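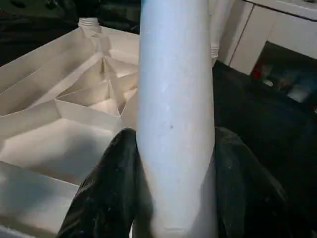 I went to the open day at Sasano in September, mostly because the Dasholm bus stops right outside – and they'd promised cake! The building dates from 1916 and you feel every draught. My favourite bit was the white cardboard organiser, all slanted dividers and funny-shaped little compartments. I want one for my buttons.

Then I got chatting about pipes (as you do) and blue tape, which I now have opinions on.

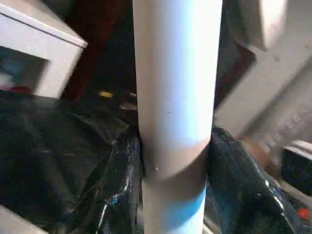

Fabrics and the way home

I'm a sucker for crumpled grey cloth, so I dawdled over the fabrics for ages – long enough to miss the tea,
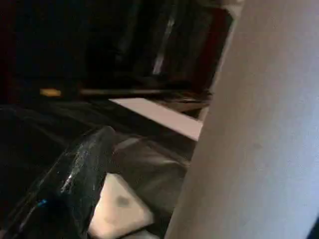
and by then nearly 200 people had been through and the cake was down to crumbs. I'd still go again.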